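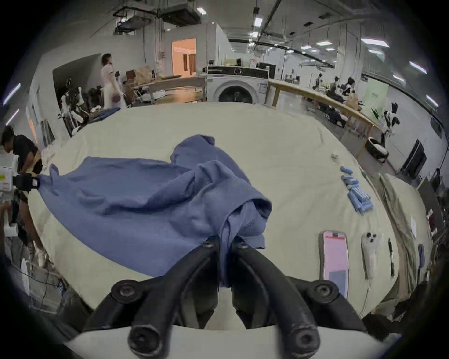
I own an iron. I moved it through two apartments, from Malinowski Street to Perkau, and in June I used it to flatten a poster. Otherwise it lives behind the vacuum cleaner and looks at me the way a gym membership card does. My position is that ironing at home should be allowed to die. A crumpled blue shirt on a big table with a cream cloth over it is, to my mind, a shirt in perfectly good condition. It has sleeves. It will cover a person.

The case for ironing has always been that other people will judge you. I tested this by going to work for most of a year in whatever came off the drying rack. One colleague asked if I was sleeping all right. I was, thanks to the Sunday evenings I had back. 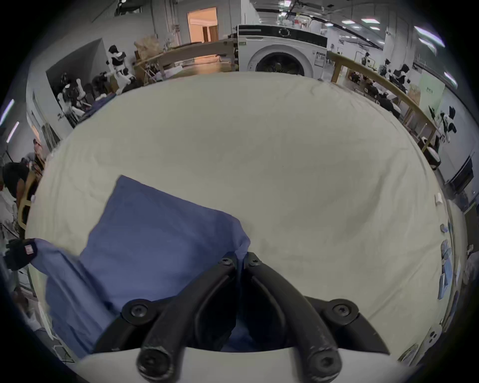
Blue cloth, loosely folded.

Naturally there is an industry that would like me to reconsider. The Dreltinel steam station costs 443 dollars and has a water tank bigger than my kettle's. Its cheaper rival, the Wumotano, puts out 800 watts and comes with 2 cloths whose purpose the manual never gets to. I read the whole manual in the store. There is a page on linen that reads like a threat.

My mother ironed pillowcases. She ironed dish towels, which were then used to dry dishes, and once, before a wedding, shoelaces. I asked her why and she said it was nice to have things done properly — a fair answer, and one I have thought about more than I'd like. Some people find it soothing. They put the radio on and the pile goes down. I have no quarrel with them as long as they stop looking at my collar.
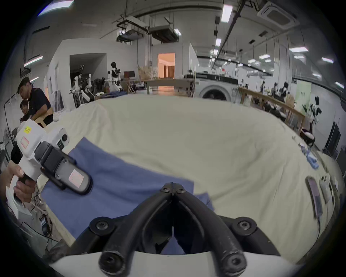
So what do you wear to a funeral?
The dark shirt, ironed. I borrow my neighbor's board for it, and she always asks who died.

Weddings I'm still negotiating. A jacket hides nearly everything but the cuffs and the collar, and by the second dance everyone's shirt looks like mine anyway.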